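Why Do People Make Fake Flowers?

Kids' Corner — posted 10 April 2021

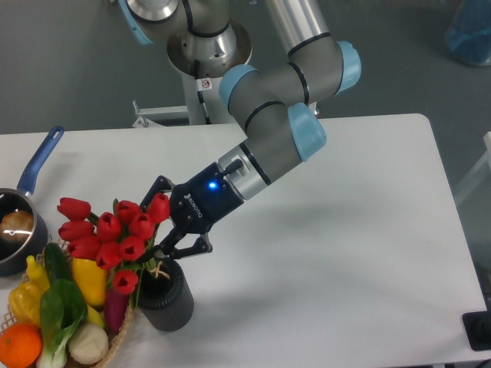
So. Real tulips are lovely but they don't last. A week in a vase, maybe a bit more if you're lucky, then the petals flop open and drop on the table. Fake ones stay put. People call them artificial flowers, or silk flowers, even when there's no silk in them at all.

What are they made of?

Depends! Long ago — paper, wax, feathers, real silk. Today mostly plastic and polyester, the same stuff as lots of T-shirts. Some tulips are made of soft foam or rubbery stuff so the petals feel cool and a bit squishy. Close your eyes and touch one. Pretty close to real.

The stem often has a wire hidden inside. Thats how you can bend it and it stays bent. Real tulip stems bend too, but by themselves, toward the light. They even keep growing after they are cut! A fake one never does that.

How is a petal made?

Cloth petals first. A big sheet of fabric gets stiffened with a kind of glue, then a metal cutter stamps out petal shapes. Like cookie cutters. Then a warm mold presses them so they curve. Then color, then somebody puts it all together, petal by petal, onto the stem. Lots of this is still done by hand.

Foam and plastic petals can be shaped in a mold from the start.

Our town's flower shop, Gunnlaugsson, has 33 kinds of fake flower on the back wall. The shop on Temelholm Street has real ones only. Go sniff in both. One smells like a garden and the other smells like, well, a shop.

Why tie a bow on it?

Loose stems slide all over the place in a vase. Tie them in a bunch and they stay together. Twine is good for this. Twine is just thin strings twisted around each other, and twisting makes it stronger than one string alone. Red tulips, green leaves, tan twine. Looks nice on a white table, and a dark vase makes the red stand out more.

Fake fruit too?

Yep. Fake fruit and vegetables are made for shop windows, plays, and baskets on tables. Nice in a wicker basket. Wicker is a way of weaving, by the way, not a plant. You can do it with willow, reed, even paper. Don't bite the fruit!!

Do fake flowers need anything?

No water. No sun either — strong sun fades the color over time. They do get dusty. Use a soft dry brush, or a hair dryer on COOL with a grown-up helping.

Try it: paper tulip

You need red paper, green paper, a straw, tape.

Cut 2 tulip shapes from the red paper, same size.
Tape the straw between them, at the bottom.
Cut one long green leaf. Curl it round a pencil.
Tape the leaf on the straw.
Make more and tie them with string, a bow if you can do bows.

Send us a picture of yours! The Jokis page has a wall for them and there are 83 up there alredy, mostly from Drotthorpe school. Next one is in August, all about baskets.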